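Cuaderno de laboratorio, grupo de aguas
22 de julio de 2018

Blanco de campo y nitratos

Repetimos la serie del pozo norte de Viltonura porque el informe de Holtent no me cuadra. Dicen que su cartucho Skerna retiene nitratos "de forma sostenida" y dan la conductividad de salida como prueba. La conductividad no distingue nitrato de cloruro, y una resina de intercambio cambia uno por otro. Con ese dato no se demuestra nada.

Conductividad de entrada: 1306 µS/cm. Salida: 1296 µS/cm. Tien-fu lo ve como una mejora pequeña pero real. Yo veo diez unidades en un equipo que calibramos con un patrón abierto desde hace semanas. Sin duplicados no lo firmo.

Muestras: botellas de 300 ml, enjuagadas tres veces con la propia agua del pozo, llenas hasta el borde. Una del lote llegó con burbuja y queda descartada. Las demás, a la nevera del pasillo, balda de abajo.

Lo que no me creo

Ksawery Jabłońska me pasó ayer la hoja de cálculo del proveedor. Las tres primeras filas son mediciones; de la cuarta en adelante hay una fórmula que arrastra la tendencia. Le he escrito a Holtent para pedir los cromatogramas originales. Ya los pedí en junio y mandaron un folleto.

Tampoco indican el caudal. Si pasaron el agua gota a gota, retiene cualquier cosa. Nosotros vamos a 20 ml/min y, si el cartucho no aguanta eso, en el pozo no sirve.

Sulfato: sin mirar todavía. Compite con el nitrato por la resina y en esta zona es alto, así que el agotamiento puede venir por ahí. Tien-fu propone dopar agua destilada. De acuerdo, pero después de las muestras reales.
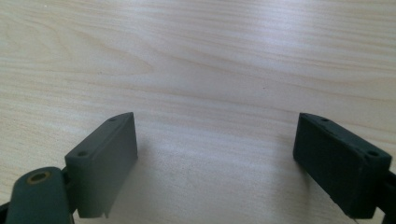 Pendiente

Patrón nuevo de conductividad, y anotar la fecha de apertura en el frasco, por favor.
Duplicado de entrada y salida, mismo operador.
Cromatografía iónica: cloruro, nitrato y sulfato en la misma inyección. Fu tiene el equipo reservado hasta el martes, preguntar si cede una tarde.
Guardar el agua de regeneración, que la otra vez acabó en el fregadero.
No mandar ninguna cifra a Viltonura hasta tener el cloruro de salida.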